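July 4, 2020
Wash bay notebook, pole and brush trials

Second go at the Geraghty cladding panels. Same four offcuts as in June, green on the north side and chalky on the other. Treasa set them up against the rack so we could work them from the ground at full pole length.

Filled the tank from the RO unit before starting. Meter read 2 ppm at the brush, so the resin is fine for now. Filter housing on the Sterkeck trolley still weeps at the lower thread. Taped it again. Needs a new O-ring, not more tape.

Panel A: water only, soft brush. Loose dirt came off on the first pass. Algae along the bottom lip did not move. Rinsed from the top and left to dry.

Panel B: Kekach cleaner at the weak mix, left five minutes, soft brush. Much better on the green. Slight streaking below the joint where I let it dry out. My fault, I stopped to untangle the hose.

Panel C: same mix, stiff brush. Clean, but Yolanda thinks it has taken the shine off near the middle. I can see it if I stand to the side. Don't use the stiff brush on colored panels until we have checked this on a scrap piece.

Panel D: hot water through the Sarnov heater, set to 95 F, no chemical. Somewhere between A and B. Heater tripped once and had to be reset. Run time on it is now 227 hours by the dial. Senan says the service is overdue and he has the book for it, so he can ring them.

Stopped for lunch.

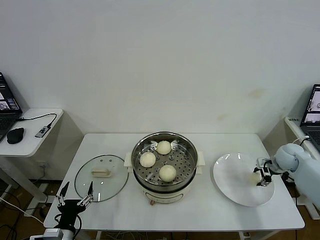 Buns in the steamer, lid off.

Afternoon. Went back over Panel A with the weak mix to see if the bottom lip would shift after a plain rinse. It did, with ten minutes' soak. So for heavy algae the order would be rinse, mix, soak, brush, rinse. Write this up for the job sheet.

Looked at the gutter brackets too. Moss packed behind them comes out with the angled brush head but it drops straight down the panel, so gutters first and cladding after. Gobnait had them the other way around on the sheet for the school job. Told her, she is changing it.

Water use for the day was roughly 3,000 liters, which includes flushing the hose twice and the leak. Too much for four panels. Will fit the shutoff at the pole end before the next trial and log the tank level after each panel.

To do
O-ring for filter housing
Scrap colored panel for stiff brush test
Ask Teresa if Geraghty want the panels back
Label the weak mix bottle, the marker has washed off
Look at A to D again in full daylight once dry, from both sides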